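Workshop notebook, back locker bank
January 28, 2020

Started on the lockers, finally. I've been saying I would do this ever since we moved over from the Purkberg building and everybody just grabbed whichever door was closest (me included, I took two). The plan for the day was modest: find out which locks work, find out which keys belong to them, empty whatever has no owner, and get a list going that the rest of you can add to. I got through most of it before my knees gave out.

First thing, the keys. We have a coffee tin of them and I had always believed the tin was complete. Ha. I tipped it out on the bench and went along the bank trying one after another, and the tags are nearly useless because whoever wrote them used the old Purkberg numbering. Some have the number scratched out and a new one written over it, and then that one is wrong too. I gave up on the tags after a while and went by feel. A key that fits goes in with a soft little click and turns with no wiggling at all, and if you have to wiggle, it's the wrong key, so please stop wiggling! I'm pretty sure that's how the lock on the tall one got chewed up.

New rule, and I'll put it on the board as well: if a locker is free, the key stays in the lock. If it's taken, the key is with you and the spare is in the tin. No keys in desk drawers, no keys in coat pockets that go home to Graldale for the weekend.

Vents: they're full of lint. I ran the brush nozzle over the slots on the doors I could get at and it came away gray and fuzzy. The slots low down are the worst, which makes sense with all the sweeping we do past them. I'd like to do the insides too, but that needs the doors off or a much thinner arm than mine.
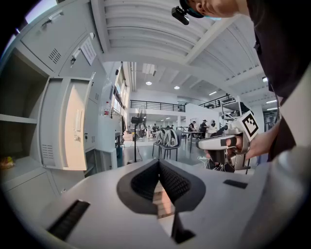
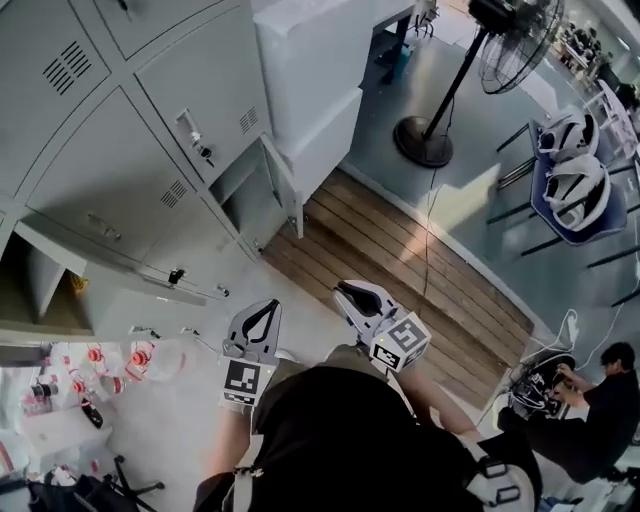 Hinges next. I had a can of the Kettler spray left and used it on every door that squeaked, one short squirt top and bottom, then swing it back and forth until it goes quiet. It does drip, so put a rag under it (I didn't the first time and had to mop). The stuff smells like a bike shop for 10 minutes and then it's fine. A couple of the doors still drag on the frame when they close. I don't think that's the hinge at all, I think the whole bank leans a hair toward the wall, because a marble I set on the floor beside it rolled off that way without any help from me. Shims might do it. I'd want a second person for that, those things are heavy even with nothing in them.

Stuff I took out of the unclaimed ones, in case any of it is yours: a bundle of zip ties, one winter glove, a roll of packing tape with the end lost, a thermos that I did not open, the manual for the old drill press, and a whole bag of felt pads for chair legs that I was looking for all last spring. I have claimed the felt pads. Everything else is in the crate by the sink and stays there until April, then it goes.

Bottles. We keep setting them down by the lockers and then they live there. I do it too, it's right where your hand is when you come off the floor and need to open a door. But they get kicked, and the caps aren't always screwed on tight, and water under a steel locker means rust along the bottom lip. There's a bit of it starting already near the corner, orange freckles, I went over it with a scouring pad and it mostly came off. Could we agree on the shelf by the kettle? It's 5 steps farther. I measured it (I walked it).

Also on the subject of things on the floor, the chair with the bad caster is still in circulation. I flipped it over and the stem is bent, so it won't be fixed by pushing harder. Either we order a replacement from the Skadetport catalog, where the minimum is a pack of 10 and we'd have casters until we retire, or someone raids the chair pile in the basement. I vote basement.

The list: I did it on paper first, one line per door with the new number, whether the lock turns, whether there's a spare, and who has it. 30 lines altogether. Most are filled in. Where I left the name blank it means I couldn't tell, so if you open one of those every morning and think of it as yours, please write yourself in, pencil is fine. I used the left end as number one and counted along the top row first, then back to the left for the next row down. Don't start from the other end, we'll be in the same mess as before.

Still to do:
shims under the bank, with help
new tags on the keys, the plastic kind this time
2 locks that turn but don't catch, probably the little cam inside
vacuum behind, if we ever get it away from the wall
type up the list

I left the brush nozzle on the vacuum and the rest of the Kettler on the bench. The can is almost done, so whoever is ordering next, add one. And if you hear a squeak from any of the doors, put a bit of tape on it for me and I'll get to it when I do the shims.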